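List: refurb-bench
From: Geert Prins
Date: 11th June
Subject: Re: CPU swap on the old towers, order of work

Floor Baert wrote:
> I have the spare processors from the Irnia lot and I'd like to get
> through the towers before the Jacobs people come back in October.
> Do you strip the board first, or leave the card and the memory in
> and just go for the socket? I've only ever done laptops.

Floor,

I lay the tower on its side with the panel off and work from above. Memory comes out first. The latches on these boards are small white plastic ones and they get brittle, so push them with a thumb and don't use a screwdriver. The graphics card can stay if it's one of the short ones. The Quadro K620 doesn't get in the way of the socket, and I leave it in.
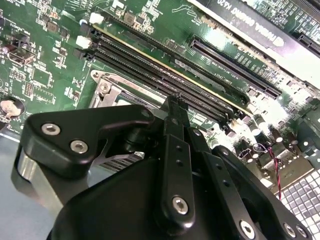
Does the coin cell have to come out before a processor swap?
It can stay in, as long as the power cord is unplugged and you have held the power button down for 20 seconds.

Next is the heatsink. Run the machine for a few minutes beforehand so the paste softens, then shut down, unplug and loosen the screws a little at a time in a cross pattern. Wipe the old paste off the chip while it is still clamped in the socket. Push the lever down and out to the side, let it come up, and open the metal frame. The contacts are in the socket on this type, and they are very fine. Hold the chip by its edges and bring it straight up. Keep it level until it is well clear. 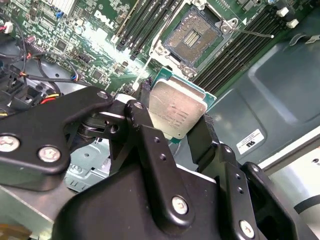

Going back in, match the notches on the chip with the ones in the socket, and look for the triangle at the corner too. Set it down and let go. It should sit flat with no pressure at all. If it rocks, lift it out and look again. Closing the lever takes more force than you expect the first time, and some creaking is normal.

Check the BIOS version before you start. Two of the Flilo towers wouldn't post with the newer chips until Maarten Van Wijk put the old ones back and updated them.

Bent contacts: Jasper Martens has straightened a few under the magnifier with a mechanical pencil, lead removed. I've tried twice and ruined one board.

I keep the removed panel next to the case, inner face up, and put the screws in a cup. The Dells have blue clips along the rear wall for the cards, so there are fewer screws to lose on those.
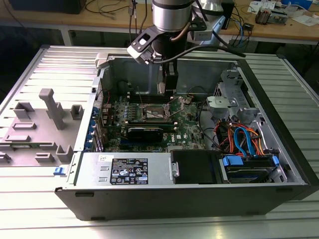 Dell tower on its side, panel off, socket lever open.

Paste is in the second drawer. Order more if you open the last tube.

Geert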